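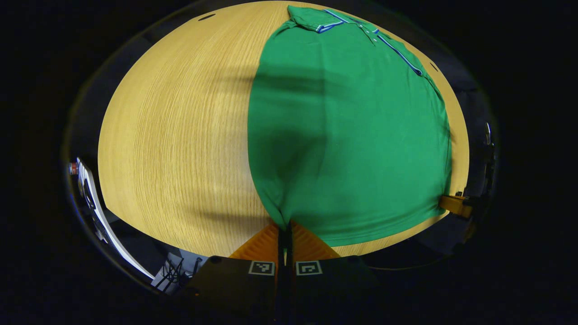 Burnia, 9 Jul 2019

Looking after polo shirts and other knitted cotton

Polo shirts get worn hard in summer and most of them go out of shape long before the cloth wears through. The collar curls, the placket puckers and the body ends up shorter and wider than it was. Most of this can be put off with a bit of care at the wash and drying stage.

Before washing

Undo all the buttons. A buttoned placket pulls against itself in the drum and the buttonholes stretch. Turn the shirt inside out and fold the collar down flat. Rub a little liquid soap along the inside of the collar and under the arms and leave it for twenty minutes.

Strong colours should go in with their own kind for the first few washes. If a shirt has white trim on a coloured body, wash it cool and take it out as soon as the machine stops. Trim picks up dye when a wet shirt is left sitting in a heap.

Washing

Thirty degrees is enough for ordinary wear. Use less powder than the packet says if your water is soft. Skip fabric softener on anything you wear for sport, as it leaves a coating that holds on to smells. A cup of white vinegar in the softener drawer does much the same job and costs very little - do not mix it with bleach.

Drying

Do not peg a polo by the shoulders. Pegs leave points in the knit which are hard to iron out. Either peg it by the hem or lay it on a table over a dry towel, pull the side seams straight and smooth the collar with your hands. Close the top button at this point and leave the rest open. Turn the shirt over after a couple of hours.

Keep bright colours out of full sun. Greens and reds fade quickest on the side facing the light.

Ironing

Iron while slightly damp, on the wrong side where you can. Do the collar first, from the points in towards the middle, then the placket, then the sleeves and body. Press and lift on ribbed parts, and don't drag the iron, or the ribbing goes wavy.

Folding

Lay the shirt face down. Bring each side in to the middle, fold the sleeves back along the body, then fold up from the hem in 2 turns. Folded this way, 4 adult polos fit side by side in a standard chest drawer with the collars all facing forward.

Stains

Grass: dab with surgical spirit, testing on an inside seam first, then wash as normal.

Sun cream: washing-up liquid, rubbed in dry, before any water touches it.

Deodorant marks: a paste of bicarbonate of soda and water, left for an hour. Zofia Walczak wrote in to say she uses an old soft toothbrush to work it in, and that works well on thicker knits.

Loose buttons

Sew them back on before the next wash. Use doubled thread and leave a short shank so the placket lies flat when done up.

Maja Baran

Next page: Storing woollens over the summer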